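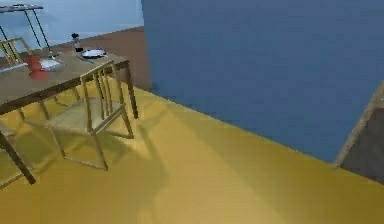 Computer render: dining table with a white dish and a small dark grinder.

Give browser games a save file

In May I lost a Gridberg save with 3,374 completed tiles in it. The cause was ordinary. The game moved from one subdomain to another, browser storage is partitioned by origin, and the new origin had no claim on what the old one had written. The old page redirected before any of its own script could run, so the data was still on my disk and there was no supported way of reaching it.

My argument is that any browser game meant to be played across more than one sitting should let the player export progress to a file and load it again. It should do this in the first public release, and the control should sit in the main menu where a person who has never read the documentation will find it.

The usual objection is that the browser already handles persistence. It does so on terms that suit the browser. Local storage is a cache with good manners. It can be cleared by a privacy setting, by a cleanup utility, by a private window closing, or by a storage policy that discards script-written data after seven days without a visit. Each of those behaviours is defensible on its own and some are overdue. A player who goes camping for a fortnight and comes home to an empty profile has still lost the game.

Folke Strand, who maintains the puzzle game Pudel, has put the contrary case on his project page. He holds that a small free game makes no promise of permanence, and that an export button implies one. He also points out that exported saves come back edited, truncated or saved out of a word processor with curly quotation marks, and that he is the one who gets the email. I take the second point seriously. The first I think is wrong. A game that displays a running total and a streak counter has made a promise already, whatever the project page says.

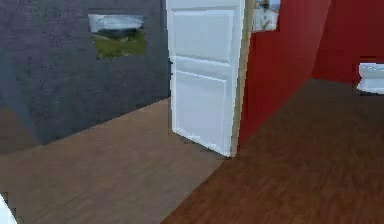
The engineering cost is modest. Pudel's entire state, serialised as JSON, comes to 2,673 bytes on my machine. Writing that to a downloadable blob takes a handful of lines. Reading it back takes more, as the input has to be treated as hostile: check the length before parsing, check the schema version, reject unknown fields, and never pass any string from the file into the page as markup. A checksum is worth including for catching accidental damage. It won't stop cheating in a single-player game, and I can't see why anyone would spend effort trying.

Versioning is where most attempts go wrong. Ruvari, the small engine under a good many of these titles, writes its internal object graph straight to storage with no version field at all. That works until a property is renamed. Exporting the same structure to a file turns a private layout into a public format, and the author is then stuck with it. The remedy is to define the save format separately from the runtime objects, give it an integer version from the first release, and keep one migration function per increment. Pudel has been through 5 formats, and a chain of four short migrations would cover all of them.

Cloud accounts are the alternative most often proposed. Maglaya, which hosts several games of this kind, offers sync to anyone who signs up with an email address. It works well enough. It also puts a password database, a privacy policy and a recurring server bill behind a game about sliding coloured squares, and when the host shuts down the saves go with it. Torunn Skjelbred made a similar complaint on the Maglaya forum and asked for a plain download option beside the sync toggle. The request was marked as under consideration and has stayed there.
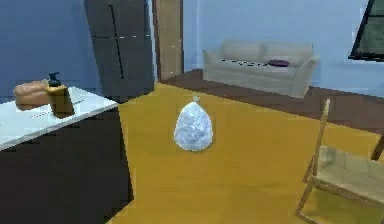
A tied rubbish bag on the yellow floor of a simulated home, with the kitchen counter at left.

There is a preservation argument as well, although I would not lean on it too heavily. An archived copy of a game is served from a different origin by definition. Without import, every archived copy starts from zero, and late content that takes forty hours to reach is in practice unavailable to anybody studying it. A save file kept next to the archived code solves this cheaply.

I would accept a text box. Some of the older idle games print the state as a long string and ask the player to copy it somewhere safe — ugly, prone to clipboard errors on a phone, and entirely adequate. What I would not accept is a change of domain with no notice. If an author must move, the old origin should stay up for a few months serving one page with an export button on it, and the redirect can wait until after that.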